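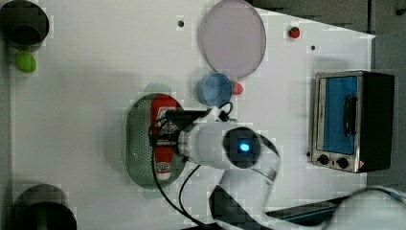
Sondance Marine Terminal

The Sondance Marine Terminal, known to almost everyone who lives near it simply as "the Sondance", is a crude oil storage and loading facility on the north shore of Jalar Inlet, on Canada's Atlantic coast. It receives oil by pipeline from the offshore Zamfir field, holds it in a hillside tank farm, and loads it aboard tankers at a long jetty that has become, for better or worse, one of the more recognizable shapes on this stretch of shoreline. The terminal is owned and operated by Bematov, which also operates the field itself.

Location and setting

Jalar Inlet is a deep, rather crooked arm of the sea, sheltered from the worst of the southerly weather by a low headland of spruce and bare rock. Its depth was the chief attraction for the terminal's designers, as loaded tankers can come and go at any state of the tide. Fog is the great local nuisance, especially in early summer, and older harbour pilots are fond of saying that they know the inlet better by sound than by sight.

The nearest settlement is the village of Jalar, at the head of the inlet, which was a fishing harbour long before there was any thought of oil and which still keeps a small inshore fleet. Lobster boats share the water with the tankers under a traffic arrangement that has been fussed over and revised a good many times, usually in the winter, when everyone has a bit more patience for meetings.

Name

The name Sondance is older than the terminal and belonged first to a cove on the north shore, now partly filled in beneath the jetty approach. Its origin is uncertain. One explanation, well loved in the village, derives it from "sounding dance", a supposed nickname for the bobbing of small survey boats over an uneven bottom. Another holds that it is a worn-down family name. Neither has ever been settled, and the spelling wanders pleasantly on the older charts.

Pipeline

Oil reaches the terminal through the Zamfir Line, a buried and trenched pipeline 104 kilometres long. Most of its length is under the sea. The final 19 kilometres run overland, crossing two brooks and a broad peat bog before coming down the slope behind the tank farm. The marine section is trenched wherever the seabed allows and covered with rock where it doesn't, chiefly to keep it clear of trawl gear and anchors.

Block valves divide the overland section into three lengths, so that any one of them can be closed off while the others are kept full. The valves may be worked remotely from the terminal control room or, in a pinch, by hand. Anyone who has driven the bog road will have noticed the little fenced enclosures where they stand, each with its gravel pad and its rather cheerful yellow gate.

Storage and loading

The tank farm holds 20 floating-roof tanks, laid out in terraces and surrounded by earth dikes. Rainwater gathered inside the dikes is passed through a separator and tested before it is released to the inlet, a routine that takes up a surprising share of the working day in a place where it rains as much as it does here.

The jetty carries a single berth with jointed loading arms, a vapour recovery unit and a fire-water main drawing directly from the sea. A floating boom is set around each tanker before loading begins and stays in place until the arms have been drained and disconnected. Two tugs attend every arrival and departure, and loading stops when the wind or swell at the berth passes the limits set out in the port handbook.

2023 valve leak

On Monday, February 27, 2023, an inspection crew found oil weeping from the stem seal of a block valve on the overland section of the Zamfir Line. The line was shut down that afternoon and the valves on either side were closed, isolating the affected length while the crew dug out the stained gravel and fitted a replacement seal. The leak was contained within the valve enclosure, and sampling in the nearest brook found no trace of oil.

Even so, the episode was much talked about in Jalar, where feelings about the terminal have always been mixed, and it led to several changes. Bematov replaced the same pattern of seal at the other overland valves, added drip trays with level sensors to the enclosures, and agreed to post its inspection schedule at the village wharf. The new trays were all in place by August of that year.

Environment and wildlife

The inlet is a wintering ground for eiders and other sea ducks, and harbour seals haul out on the ledges below the headland through much of the year. Shoreline surveys are carried out each spring and autumn along both sides of the inlet. Eelgrass beds near the old cove, disturbed when the jetty approach was built, have been partly replanted, with good results on the sheltered eastern side and patchier ones toward the mouth.

Boom and skimming equipment is kept in a shed beside the village slipway as well as at the terminal, and many of the local fishing crews are trained in its use. The yearly deployment exercise takes place in August and usually draws nearly as many spectators as participants, weather permitting.

See also

Jalar Inlet
Zamfir field
Zamfir Line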